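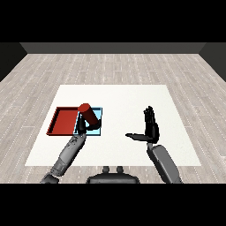
Progress report to the Timley Fund, second period
Hand comparison in simulation: Revero and Vako controllers
Prepared by Ese Haruna, with results by Seon-mi Ryu

Where we are

We promised you a decision on hands by October and you will have most of one. The question in the proposal was which hand controller we should license before we spend your money on real hardware: the Revero, which plans the whole grasp in advance and then commits to it, or the Vako, which corrects itself as it goes and is a good deal fussier to set up. Both now run in our simulator on the same two-armed humanoid, with the same black hands and the same sorting job. Getting to the words "the same" took up most of the first period, as you may remember from the previous report, which was mainly about licence servers.

The task has been kept dull on purpose. A red cylinder has to end up in the tray of its own colour, with a blue tray beside it as the wrong answer. Either hand may pick up, and passing from hand to hand is allowed. If a five-year-old would find it boring, we consider it a fair benchmark.

Work completed

Each controller has been given 200 trials with fixed starting positions. Seon-mi set the random seeds herself and has declined to tell me what they are, on the grounds that I have a favourite. (I do. It is the Vako. I am told this is visible in my earlier drafts.)

On plain pick and place the two are closer than either vendor's brochure would like. The Revero is quicker. The Vako drops less. Neither has tried to put the cylinder through the floor since we corrected the contact settings, and we have stopped mentioning that at meetings.

The differences show up when both arms are working in the same bit of space. The Revero plans each arm nicely and then seems surprised to meet the other one. The Vako slows right down, which looks like good manners on screen and looks terrible on the timing chart. We have capped each trial at 30 seconds so that politeness can be scored as a failure where it deserves to be. 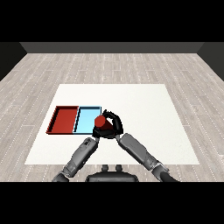
Both arms reaching in beside the trays, with the red cylinder held next to the blue one.

Grip angle matters more than we budgeted for. A cylinder held at a tilt is perfectly secure and a nuisance to put down, and our original scoring gave full marks for the hold and none for the release. Seon-mi rewrote the scoring to treat them separately. All the earlier trials were then rerun overnight, finishing on a Sunday, and the ranking on releases changed enough that I would ask you to ignore the table in the first report. Please also ignore the paragraph under it, where I was quite confident.

Problems

The Kong workstation went down for 12 days with a failed power supply. The replacement arrived promptly and was for a different model. We used the time to write documentation, so the documentation is now excellent and the schedule isn't.

The thumb joint limits in the hand model did not match the supplier's drawing. We have corrected the model to the drawing. Whether the drawing matches the hand is something we will learn when we own a hand.

We also lost some effort to colour. The first version of the tray detector was happy to call the cylinder and the red tray a single object, which gave us a very high success rate for one afternoon.

Spending

We are under on equipment and over on staff time, and the two nearly cancel out. The equipment money is unspent because we haven't chosen a hand yet, so it should not be mistaken for thrift. We would like to carry it forward. No increase is requested, although one would not be sent back.

Next period

- Finish the handover trials, with both controllers on the revised scoring.
- Add 2 further objects, one of them not a cylinder.
- Write up the recommendation, with Seon-mi holding the pen.
- Get a firm price on a single real hand from each supplier, including delivery and the cable that is always extra.

If you want to see the trials running, the centre's demo room has a decent screen and bad coffee. Give Ese a day's notice and we'll have the right version loaded.

Print this page
E-mail this page

Recent reports
Progress report, first period (table superseded)
Simulator set-up notes
Trial scoring: holds and releases
Kong workstation fault log
Original proposal to the Timley Fund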